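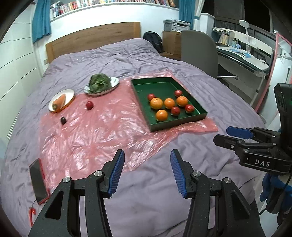

Fruit and veg on the bed, near gripper open, left one nearest the camera.

I've been meaning to write this one up since March, and then I kept trying just one more thing, so apologies if it rambles. Quite a few of you wrote in after the last post to ask how I was getting on with the softer pads, and whether it was worth moving away from the plain rubber ones. Short answer, yes, mostly. Long answer, put the kettle on.

For anyone new, what I'm comparing are hand-held grippers, the sort you squeeze yourself while a little camera rides along and watches the fingers. I collect my own demonstrations with a pair of them and then feed the lot to a policy that drives the arm (an old Onix, bought second-hand, with a wrist that grumbles when it's cold). The better the demonstrations, the less the arm embarrasses me later. That's the theory, anyway!

This round was all about the fingertips. The blue pads with the ridges went up against the flat Covska ones I'd been using all winter, and I gave each set the same jobs: pick a thing up, carry it to a plate or a tray, set it down, let go without dragging it. I worked with apples, oranges, a carrot and a heap of spinach, over a sheet of pink plastic, on the bed. The bed is a proper test, by the way. A tabletop pushes back when you come down a bit too hard, and a duvet just sinks, so your idea of where the apple is going to be is wrong by the time you get there. I learned more in one evening on the duvet than in a fortnight at the desk.

Apples first. The flat pads are fine on an apple if you get it square across the middle, but come in slightly high and it squirts out like soap. With the ridged ones I could be quite sloppy and still get away with it. Out of 7 goes with the flat pads I dropped two, and with the ridged ones I dropped none, though I'll admit I was more practised by then, having done the flat ones first. I should have swapped the order. Next time.

Oranges are easier than you'd think, as the peel has a bit of give and a bit of texture. Both sets managed. The trouble with oranges is putting them down next to each other in a shallow tray, because the open fingers need room on both sides and the neighbour gets a nudge. I ended up turning the gripper so the fingers came in front and back, and that went so much better that I've gone back and re-recorded six of the old demonstrations the same way.

The carrot was a pleasure. Long thin things suit these grippers very well, and you only need to mind where the balance point is. Grab it too near the fat end and the tip swings down and taps the plate.

And then spinach. Oh dear. I don't think there's a two-fingered gripper in the world that enjoys spinach. The ridges do catch the leaves, which is good, and then they don't want to let go of them, which is not. I was picking little green bits out of the grooves with a cocktail stick for ages afterwards. The flat pads wipe clean in one go, and if I were only ever doing salad I might stay with them.

A word about using two at once. I'd always worked one-handed, and having the second gripper to steady the far side of a plate is lovely, but my wrists ached after four long sessions and I've started taking proper breaks. I also swapped the grip tape for the Plorkon stuff, which is thicker and a bit kinder on the palm. Wearing gloves helps too, though your fingers feel the squeeze a little less.

On the software side I'm still on Fodor for lining up the two camera streams. It loses its place every so often and I have to trim the start by hand, up to 2 seconds at a time, so if anybody has found a setting for that, please do leave a comment. I've tried the obvious ones.

So the ridged pads are staying on for now. Next on my list is crockery, and after that I'd like to have a go at folding a tea towel, which I suspect will make the spinach look easy.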